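Set-up Guide, Section 3: Planning and Budgeting Your Shelf-Picking Cell

Skusureo set-up guide, Vuvville stores edition
Revised Aug 2, 2021. Section owner: Dagim Lencho

Read this before you raise a purchase order. Sections 4 and up assume the money is settled and the floor space is yours. If you skipped to here from the quick start card, go back and do the stock list first (Section 2).

3.1 Before you ask for quotes

1. Write down what the arm will pick. Actual products, not categories. "Snacks" is useless to a supplier. Carton, pouch, tin, jar, with the weight of each.

2. Measure each package on all sides. Narrowest side matters most, that's what the gripper opening has to fit around. Pouches get measured full and standing.

3. Mark the awkward ones. Shiny film, windows in the pack, soft corners, lids that lift. These go on their own sheet and the sheet goes to the gripper supplier, not the arm supplier.

4. Buy your test stock now. Real packages, from the same wholesaler you'll use later. Put it under "consumables" in the budget, it is not a one-time cost. Cartons crush. Plan to replace the whole set twice before sign-off.

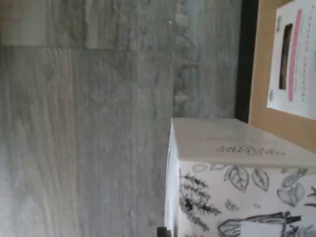
5. Keep a spare of every item sealed and put away. When a supplier changes the artwork you will want the old one to compare against.

Note: pack artwork changes count as a change to the job. If your vision licence is priced per item, ask in writing whether a new design is a new item. Tromeck says no. Esquivel says it depends. Get it on the quote.

3.2 The budget sheet

Use the blank at the back of the binder. Lines in this order please, head office sorts on them:

Line A. Arm and controller
Line B. Gripper, fingers, spare fingers
Line C. Base or platform, mounting plate, bolts
Line D. Cameras, mounts, lighting
Line E. Cables, covers, cable ramps
Line F. Shelving and tables
Line G. Test stock
Line H. Training and travel
Line I. Service plan
Line J. Contingency

Contingency is 12 per cent of lines A to I. Don't trim it to make the total look nicer. We've had three sites do that and all three came back in December asking for more.

Line E is the one people leave at zero. Cable is cheap, cable in the right length with the right plug on a six week lead time is not. Measure the run along the floor, then add the climb up to the controller, then add slack for the arm at full strech.

Caution: no cable across a walkway without a ramp. This includes "just for the demo".

3.3 Floor space and base

1. Tape out the base on the floor at full size. Use the supplier drawing, not the brochure.

2. Tape out the reach as well, second colour. Anything inside the second line is inside the cell. Tables too.

3. Walk around it with the stock cart. If the cart crosses the tape, the cell moves or the cart route does. Decide now.

4. Check the floor. Flat, sound, no lifting seams under the base. Plank floors are fine for a platform on its own weight if the supplier agrees to the load. Ask for the load figure per foot, not the total.

5. Choose fixed or moveable base. Moveable costs more up front and you'll need to re-check the arm position every time it shifts. Fixed means drilling, and a landlord letter.

Note: a table is fine for early trials and far cheaper than racking. Budget for both if you are starting on a table, you'll end up on shelves anyway.

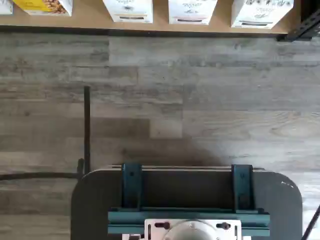

Can we share one base between two sites to save money?
It's allowed, but the saving is small once you add freight, a re-levelling visit and the days lost at each end. Only worth putting forward if each site needs the arm for under five weeks of the year.

3.4 Shelving

1. Buy the same shelving the store uses. Same upright, same board depth. Trials on different shelves don't carry over and you'll pay for the trials again.

2. Check the gap between boards. The wrist and gripper have to get in over the product, and back out again holding it. Take the height of the tallest pack, add the gripper length from the spec sheet, add 5 cm. If the gap is less than that, quote fewer shelves.

3. Lower shelves are the hard ones. The arm comes in from over the top and the elbow needs somewhere to go. Ask the supplier to show you a bottom-shelf pick, back row, before you sign. Front row proves nothing much.

4. Price the end posts as part of the layout. A post in the wrong spot can close off a whole column of stock. Sketch it, send the sketch with the quote request.

5. Small cartons packed tight need finger room between them. Either leave gaps (fewer facings, talk to merchandising) or pay for suction. Put both prices on the sheet.

Caution: load the shelves before the arm is powered, never during. Stop button within reach of whoever is stocking. 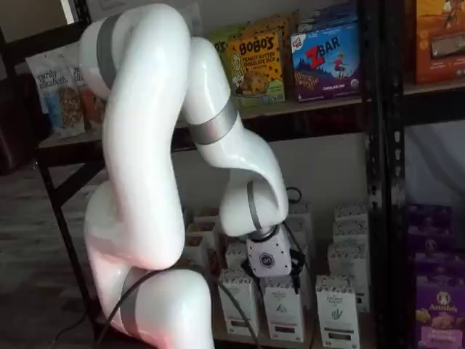

3.5 Comparing quotes

1. Get at least two. Same stock list to each, same date.

2. Line them up against A to J. Anything a supplier calls "included" still gets a line, with zero in it and the word included.

3. Check lead times on lines B and D first. Arms ship faster than grippers most of the year.

4. Ask what the service plan leaves out. Fingers and cables are usualy wear items and not covered.

5. Send the sheet, both quotes and the taped floor sketch to Dagim Lencho on form 49. Incomplete packs go back unread. Questions on the form, extension 41.

Approved? Go to Section 4, Receiving and Unpacking. Keep the crates.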